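House rules for handheld gripper collection: what's on your list?
6 min read · 31 shares · 9 comments

brisa_v
I've been writing up our one-page sheet for people who collect demonstrations with handheld grippers in real homes, and I'm having way too much fun with it, so I'd love to compare notes! Ours started as a safety thing and keeps growing into a data quality thing. Current draft:

- Walk the rooms before you pick up the tool. Open every door you plan to open later and check which way it swings.
- Fully open and fully close the jaws at the start of every take, in view.
- Both fingers stay in view for the whole take.
- Move at the speed you'd want the arm to move. If you're faster than the arm can be, the take is junk.
- No medicine, no razors, no mail, no screens with anything readable.
- Nobody talks to the person holding the tool mid-take.
- 30 takes, then put it down and shake your hands out.

We're at 3,000 takes under some version of this and the reject pile has shrunk a lot. What would you add? What would you throw out?
Brisa Varela

tomatoframe
Love the speed one. We wrote ours as "move like you're carrying soup" and new people get it right away.

I'd throw out the talking one, though. In a small bathroom you NEED to talk. "Behind you" is the most useful phrase in the building.

brisa_v
Fair! Ours is meant to stop chatter, but I can see someone reading it as "never warn anybody." I'll reword it: warnings always, chat never.

kdmill
Add something about the wrist. Our first few weeks at Hullden everyone held the tool the way they'd hold tongs, elbow tucked, wrist bent in to get at the shelf. Looked great on video. Then you replay the path on an arm and the elbow wants to be inside a wall. Our rule now is that before a new kind of reach gets recorded for real, one take goes through the reachability check. One. It costs a coffee's worth of time and saved us from tossing 400 takes of a pantry task.

ferrous_lee
I'm going to push back on "both fingers stay in view for the whole take." With most mounts the fingers are fixed relative to the camera, so they're always in view unless something blocks them. What you want is for the *object* to be in view between the fingers at the moment of contact. Different rule, and it catches different mistakes. People come in from the side, bump the thing, and the grasp is already half over before the camera has a decent look at it.

brisa_v
Ooh, yes. Ours was written for towels and shower curtains, where the cloth flops over one finger and you lose it. I think I want both rules. Yours goes in today!

parsnip44
Can we talk about other people in the room? Every sheet I've seen says clear the room. We had that at Bimari and I think it's wrong. Homes have people in them! If every take you own is in an empty apartment, what do you think the policy does the first time somebody walks past the sink?

ferrous_lee
Disagree pretty strongly. Consent forms, faces, voices, somebody's kid wandering through. Clear the room is easy to follow and easy to check. If you want people in view, plan those sessions separately with people who signed up for it.

parsnip44
I'm not saying grab a random roommate. I'm saying two collectors working the same room is fine, and it's good data. Both have signed everything already.

ferrous_lee
Two collectors I can live with. But then you need a rule about who yields. We had two people back into each other, both mid-take, both sure the other one was watching. No harm done except a dented jaw, but still.

parsnip44
Ours was: whoever is reaching into something has priority, whoever is out in the open room moves. The one with their head near a cabinet can't see a thing, so the other one carries the responsibility. Cables belong to whoever plugged them in.

cuevas_bench
Cuevas bench team here. We use nearly the same yield rule and it works great. One addition: say it out loud when you're about to turn around. Anyone with a pack on sticks out way farther in back than they think they do. And look at the floor BEFORE you step, especially on tile. A thin cable on a light floor is very easy to miss.

tomatoframe
See, talking!!

cuevas_bench
Ha, yes. Warnings always, chat never. We're stealing that.

kdmill
Question for the group about staging. Do you move stuff? We have a split on our team. Half want to clear the shelf down to the target object so the grasp is clean. The other half want it exactly as found.

brisa_v
As found, minus the banned list! I feel strongly about this one. A toothbrush in a cup with a bottle right up beside it is the real problem. If you slide the bottle over to make room, you've taught the arm that somebody will always slide the bottle over.

kdmill
Sure, but you also get a lot more knocked-over bottles.

brisa_v
Then log the knock and keep the take! We tag them. A tagged failure is worth something to us, and an untagged one is poison. It has to be tagged before the next take starts, though. At the end of the day no one remembers which was which.

fullix_dan
I used to tag at the end of the day. Can confirm, I remembered none of them. We changed it at Fullix last January and I've been a morning person about tagging ever since.

Something nobody has brought up yet is mirrors and shiny surfaces. Wipe them, sure, but also vary your angle. Glossy panels throw a bright patch that moves with you, and tracking can get grumpy about it. We do a short slow sweep of the room first so the tracker has plenty to hold on to, then go into the cabinet. If the pose jumps by more than our limit, the take gets redone on the spot.

ferrous_lee
Seconding the sweep. Going straight from a dark cabinet start is asking for drift. Start in the open, go in, come back out, end in the open.

brisa_v
This is so good. OK, revised version for cabinets and bathrooms, with everyone's stuff folded in:

- Slow sweep of the open room, then jaws open and closed once.
- Check the hinge side. Door goes all the way open before you reach past it, and your knuckles stay clear of the hinges.
- Object between the fingers and in view before contact.
- Shelf stays as found, minus the banned list.
- Person reaching in has priority. Person in the open room yields and calls their turns.
- Warnings always, chat never.
- New kind of reach gets one test take through the arm check.
- Tag before the next take. Knocks get kept.
- 30 takes, then rest.

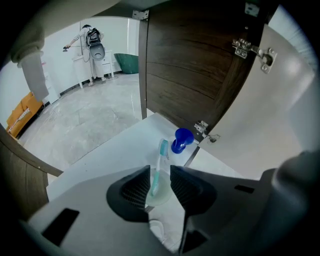 I'm still going back and forth on the rest rule. 30 is fine for drawers, but small light things on a shelf are fiddly and hands get tired sooner than you'd expect, so I may tie it to time instead and say 90 minutes max before a real break, whichever comes first. If anyone has tried that with a bigger crew I want to hear how it went! I'll post the printable sheet once kdmill and I settle the bottle argument.

31 shares · Back to top · Contact the moderators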